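Mobilité | Covoiturage

Bon, je l'ai enfin empruntée, la fameuse voie réservée de la rocade, celle qui est ouverte depuis janvier entre Beltance et Privside ! 13 kilomètres pour les voitures à deux et plus, avec les bus de la ligne Odia qui filent au milieu (et qui klaxonnent un peu, je dois dire). La mairie annonce 529 covoitureurs inscrits, j'en fais partie, et le matin vers 8 heures je gagne un bon quart d'heure. 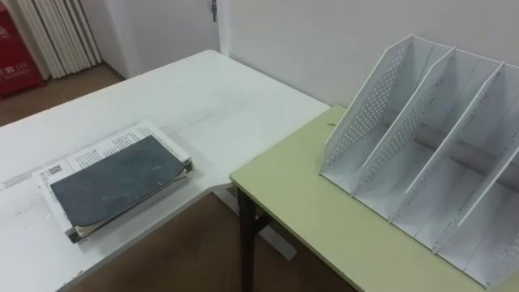 Ma voisine trouve tout ça très bien sur le papier, mais elle voudrait savoir qui contrôle, vu qu'elle compte chaque matin plus de conducteurs seuls que de passagers. Elle en a même écrit au service des routes, sans réponse pour l'instant.

Côté amendes, rien avant l'été. La limite reste à 60 dans la voie réservée et passe à 40 à l'approche du rond-point Blöndal, où ça bouchonne toujours autant, hélas. Une réunion publique est prévue en mars à Privside, j'irai et je vous raconte !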